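Progress report to the Drinside fund: Table and Tidy strand, Mosquera site
17 Nov 2020 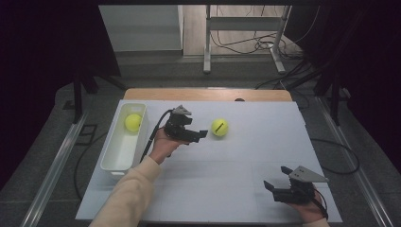
Where the strand stands

The short version is that the table work is going better than the plan deserved, and the storage work is going worse. The application we sent last January promised a complete set of small tidying tasks on one tabletop, each simple enough to be set up by a new person from a single page of notes. We have that for the ball and bin tasks. We do not have it for anything else, and I would ask the fund to read the rest of this report with that in mind.

The ball and bin task is the plainest one on the list. A white plastic bin with low walls sits on the left of the board, one tennis ball is in it, another is out on the board, and the job is to get the loose one put away. We picked tennis balls over the wooden shapes in the original list. They are bright, they are cheap to replace, and people understand what "tidy" means for a ball and a bin without being told. The wooden shapes caused arguments about which way up they belonged.

The board

The pale gridded board on the tabletop was the item I was most doubtful about when Onard proposed it. The claim was that a faint grid would make setups repeatable between sessions. I am still not convinced it does much. The seams are light enough that people have to lean in to find them, and most of the time they place the bin by eye and move on. What the board does give us is a plain, even surface, and that alone may be worth the money. I would not repeat the word "repeatable" in next year's application unless we can back it up.

The board is a little awkward to clean at the seams. A damp cloth is fine. Anything stronger has been banned after one corner went cloudy on the spare.

The bin

We tried deeper bins first. With high walls, people stopped placing the ball and started dropping it, and the session turned into a throwing game by the end of the hour. The low walls fixed most of that. The bin is also light, so it slides when bumped. The notes now say to check its position before each go. I suspect this step gets skipped when the room is busy, and I have no good evidence either way.

Istuvness has offered a weighted version with rubber feet. Their sheet says it stays put on any surface. I have asked for a sample before we spend anything, and none has come.

The floor and the room

The dark gray floor mats were paid for out of the room budget and are the one purchase everybody agrees on. Balls that leave the table are easier to spot against them, and standing for a long session is less tiring. They do show dust.

Cables on the floor are a different matter. The midyear report said they would be tidied "shortly." They have not been. There are still loops of cable beside the table and a tangle at the foot of the white stand at the back. We priced floor covers and then did not order them, partly over cost and partly over a disagreement about who should be responsible for the room. That disagreement is settled, the room budget will carry it, and the order should go in before the end of the year. I would treat that date with some caution, given our record.

The black curtains stay. They were meant to be temporary, but they cut down on distraction and there is no case for spending on proper partitions.

Sessions

The plan called for 200 sessions by this point. We have completed 170, a shortfall of 30. The reasons are ordinary: a late start, two weeks lost to the floor, and a booking calendar that let people reserve the room without reserving the table. The calendar has been fixed. I do not expect to make up the whole gap, and I would rather say so in this report than explain it in the final one.

Money

Of the $2000 set aside for small objects and containers, a fair part is unspent. This looks like thrift and is mostly delay, as the second group of tasks (cups, folded cloths, lids) has not been bought for. Please do not count it as a saving.

What we are asking for

Permission to carry the unspent amount over to the next period. Agreement to drop the wooden shapes from the task list for good. And a decision on the second group of tasks, which lists seven setups and in my view should list fewer. Two of them are the same task with a different lid.

The revised task notes for the ball and bin setup are attached separately.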